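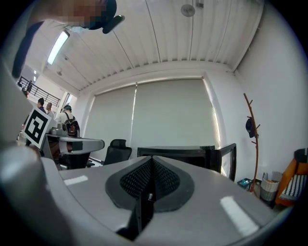 Corrugated ceiling, with the long fluorescent fitting on at left.

Linura batten light, 20 watt — review

I bought two of these from Clodholm in March for $98 the pair, to replace the old tubes in my garage. Fitting took 30 minutes each, most of it up the ladder lining up the bracket. The screws supplied are soft and I chewed the head off one, so use your own.

The light is even and a neutral colour, good enough for reading a tape measure at the bench. There is no flicker at start-up. The diffuser clips are flimsy — one cracked when I took the cover off to clean out moths.

The Mavromatis version has better clips but costs more. I'd buy the Linura again. 7 out of 10.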